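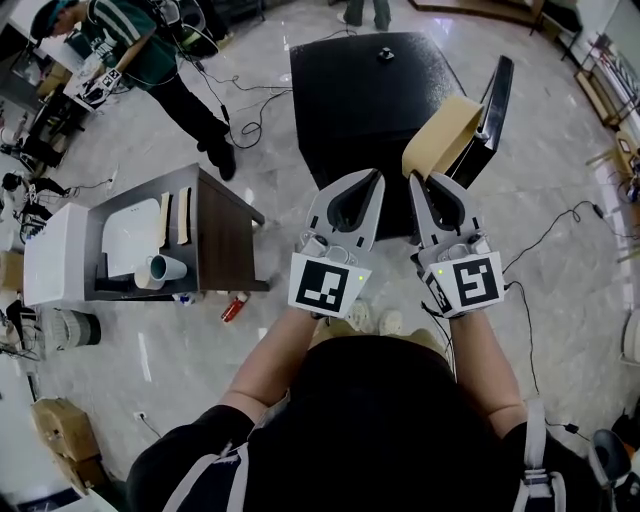

Treloar Lounge – Furniture and Floor Gallery

The lounge at Treloar is on the ground floor and covers over 600 square feet. The furniture came from two suppliers, Kitance for the dark pieces and Zolo for the cups and trays. The notes on this page go with the picture at the top and are grouped by item.

Floor
Glossy marble in white and gray, the same as in the entrance hall. It shows marks easily and gets a dust mop every evening. Chair legs have felt pads, changed in February.

Black table
Square, with a dark top that has a slight texture. A black chair goes with it, on the right side. Folded pieces in tan are handled at the near edge. The table can be moved by 2 people.

Side table
Low, dark brown wood, with a shelf. It is the oldest piece in the room and was refinished before the move from the Cernora building. Small items are kept underneath, one of them blue and white.

Tray and cups
The white rectangular tray stays on the side table, with two beige cards standing near one end. Two white cups are lying on their sides in front of it – one is blue-gray on the inside. Replacement cups are item 116 on the Zolo order sheet.

White cabinet
Box-shaped, at the left side of the side table. Spare cloths and table mats are stored in it.

Small bottle
Red and white, on the floor in front of the side table. Bottles go back in the cabinet at closing.

The room is open until 30 minutes before the building closes.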